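The Essien Institute for Home Technology
A thread on a question our office receives most often from the public: can a machine do household chores yet? Our short reply is "some of them, under supervision." The longer reply follows.

1/
We distinguish between a task and a chore. A task is a single action, such as picking up an object and setting it down elsewhere. A chore is a chain of such actions, carried out in a room that was not arranged for the purpose, and finished to a standard the resident will accept.

2/
Most published success rates refer to tasks. Readers should keep this in mind when a product announcement says that a machine "can tidy a room." We advise asking how many objects were involved, who chose them, and whether a person had to step in.

3/
Small items are a fair place to begin. They are light, they are left on every kind of surface, and residents tell us that looking for them takes up more of the day than washing dishes does.
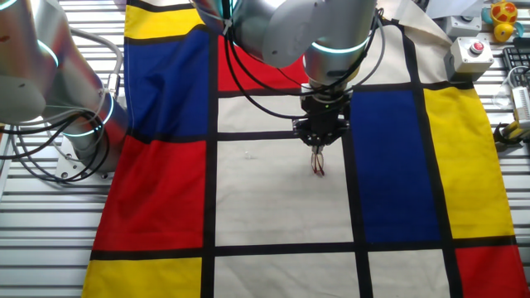
Small-object handling over a patterned cloth.

4/
A printed cloth is a harder surface than a bare table for several reasons. Strong lines and blocks of color compete with the outline of the object. Fabric also creases, and a crease changes the height at which the fingers should close. Homes are full of tablecloths, bedspreads and rugs, and any claim about household use ought to cover them.

5/
Our household survey received 214 replies. Respondents were asked which chore they would hand over first. Laundry folding led the list, followed by clearing floors and tables. Cooking came near the bottom, and many respondents wrote that they would prefer to keep it for themselves.

6/
The same respondents were asked what they would not allow a machine to touch. Medicines were named often. So were hearing aids, jewelry and eyeglasses. Juniper Ferreira, who directs the survey, recommends that developers treat this second list as seriously as the first.

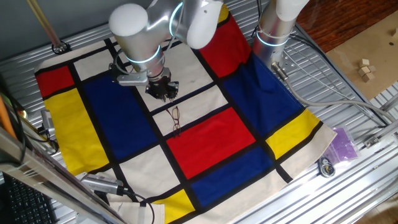

7/
Trust in a household machine depends heavily on how it treats things that are costly to replace. A cup may be dropped once and forgiven; a hearing aid will not be. Eyeglasses lying directly on a cloth, with their thin temples extended, present a similar problem. There is little to hold, the lenses must not be pressed or scratched, and the frame can bend under a grip that would be suitable for a wooden block.

8/
For this reason our draft guidance, known as Bolby, scores handling separately from completion. An item delivered to the right place with a bent hinge does not count as a completed chore. Several commercial members objected to this rule during the comment period. It has been kept.

9/
Speed is the next concern. A resident clears a bedside table in under a minute without giving it much thought. In our shop-floor comparison, the automated station took almost 30 minutes to sort one mixed tray, including the pauses in which a supervisor reset an item.
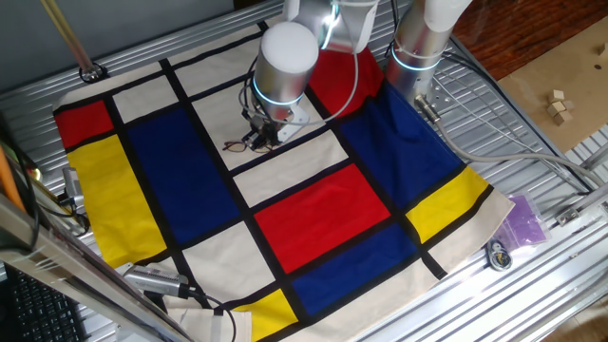 10/
Slow work is acceptable in some settings. A station that runs overnight in a repair shop or a lost-property office need not match a person's pace, provided that it does not damage the stock and stops when it is unsure. In a home, where people walk through and move things, the same pace becomes an obstacle.

11/
Shop-floor chores are therefore likely to come first. The Hetau parts depot, which advises us on sorting work, handles 2,000 small items in a normal week. Its bins are labeled, its benches are fixed, and its staff are trained to stay clear of moving equipment. Few kitchens can offer the same.

12/
Kobina Arthur of our standards office has proposed 5 questions for buyers. What can the machine lift? What must it never lift? Who is called when it stops? How long does setup take? Who pays for a broken item?

13/
Suppliers who cannot answer the last question in writing should not be considered ready for home use. This is the present position of the Institute, and it will be reviewed when the Elix trial reports in November.

14/
Comments on the Bolby draft may be sent to the standards office until the close of business on Wednesday. Replies posted under this thread are read but are not entered into the record.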